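About Vonden

Backpacks, mended and back on shoulders

We fix backpacks. School bags, hiking packs, the little day bags that go to preschool with one sweater and a banana in them – if it has straps and a zipper, we want to see it! Vonden began as one sewing table at the back of a shoe repair shop on Cuvside, and we still work on the same street, now with seven tables, a wall of thread and more zipper sliders than anyone should own.

The whole thing started with a school bag whose zipper had split the week before classes. The bag was fine. The straps were fine. One slider had worn out, a part that costs less than a cup of coffee, and the family had been told to buy a new bag. We swapped the slider in a few minutes, the bag went to school, and by the end of that month there was a pile of backpacks on the counter from the same classroom.

Last year 2,000 bags came through the door. We love the big technical packs with their odd buckles, but school backpacks are still most of what we do, and they are still our favorites. They get dragged, sat on, stuffed under bus seats and used as goalposts, and you learn a lot about how a bag is made from the places where it gives up first. 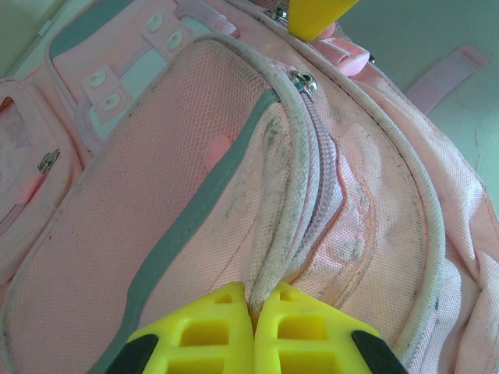 Words: the Vonden workroom, Cuvside

Pink bags come in all year long, and we have a soft spot for them. Look at how much is going on in one small stretch of a bag like this: a mesh or textured front pocket, a gray binding strip, a coil zipper in matching pink and a pale piped cord curving along next to it. Piping gives a bag its shape, and it picks up every smudge going. This cord has its share of gray marks and dark spots, and we see that on nearly every bag with light trim. Warm water, mild soap and an old toothbrush are where we start (please, no bleach on colored fabric).

Coil zippers are a pleasure to work on. The teeth are one long spiral, so they bend nicely around a curved pocket, and when one starts to gap the slider is very often the guilty party. We keep 173 kinds in the drawers, metal and plastic, sorted by size and then by how they lock. Try us before you give up on a zipper!

What else do we do? Straps restitched, bottoms patched, bindings replaced, buckles matched as closely as we can manage. We wash bags too, by hand, and hang them in the yard when the weather lets us.

On Saturday mornings the workroom turns into a class. You bring your own bag, we lend you the tools, and you go home knowing how to change a slider and sew a box stitch that holds. Kids are welcome with a grown-up, and they tend to be better at threading than the rest of us.

Every June we also run the Briem Bag Drive with schools in the Atberg district. Families drop off backpacks their children have outgrown, we clean and repair them over the summer, and they go out again before the first day of school. The last drive brought in 400 bags, and the hallway was impassable for weeks.

Walk in any time the lights are on. Please empty the pockets first – we have met a lot of old bananas.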